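Tendstead: The Orchard Year Expansion

Tendstead is our slow and friendly farming game, and The Orchard Year is the biggest thing we have added to it so far. If you've already married, filled the barn and paid off the old mill, there's now a whole second valley waiting for you over the bridge at Tamolgate, with new neighbors, new fruit trees and plenty of rainy afternoons to spend fishing.

You'll meet 5 new villagers, and 2 of them can be courted (Goel the beekeeper is already a favorite around the office, and he does like his plums). Mbali Coetzee wrote all of the new heart scenes, and she has tucked in a good many little conversations that only come up in the evening, so do stop and talk to people on your way home! Chores have grown too, and your farmer can now mend clothes, wash them and fold them away before bed, with a small energy bonus the next morning.

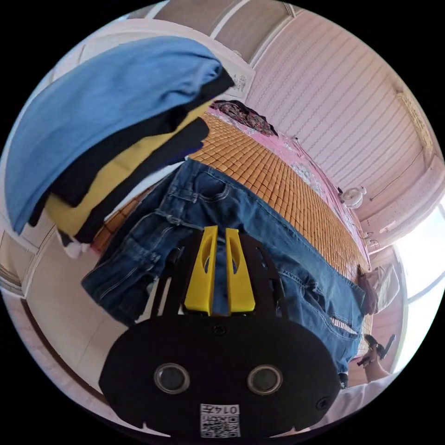
What you need to play

The expansion needs the base game, and your save must have reached August of the first year. The bridge costs 1,000 coins to repair, paid at the Banuline general store. Old saves carry over with all your animals, tools and friendships just as you left them.

Local co-op for 2 players is included.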